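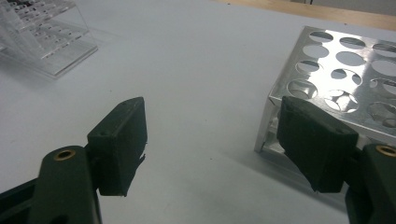

Aluminum rack on the right, clear acrylic one in the back corner.

Metal or acrylic for test tube racks?

benchtop_48
Posted December 12, 2019
Setting up a small water testing room and I need to settle on one kind of rack before I order more. I have one of each on the table now. The aluminum is a Bolger, the acrylic came with a box of Eltimex glassware. Budget is 200 dollars for the lot. Which would you buy again?

kelpline
Aluminum. I've had the same 4 at work for years and they still sit flat. Acrylic gets cloudy if somebody wipes it down with the wrong solvent, and then you can't see the levels anyway.

ikness_road
Disagree. I want to see the whole tube without lifting it out. We clean ours with mild soap and water and they are still clear. Keep them away from acetone and you'll be fine.

kelpline
Fine if you're the only one cleaning. We have students.

mudsample
Check your tube diameter before you order either one. I bought Bondano racks that were a hair too tight and had to send the whole box back. Shipping was on me.

ikness_road
Good point. Take a tube and measure it with calipers – the catalog sizes are nominal.

benchtop_48
Thanks. The tubes fit both racks I have. My trouble with the shiny one is glare, the table is pale and the light is right over it. Reading a color change is harder than it should be.

mudsample
Put a white card behind the tubes. Or move the rack out from under the light.

kelpline
Card works. I still say metal.

benchtop_48
I priced it out and all aluminum comes to 203 with shipping, so I'm over. Going to get metal for storage and use the acrylic for reading colors. Will post again in April when they've had some use.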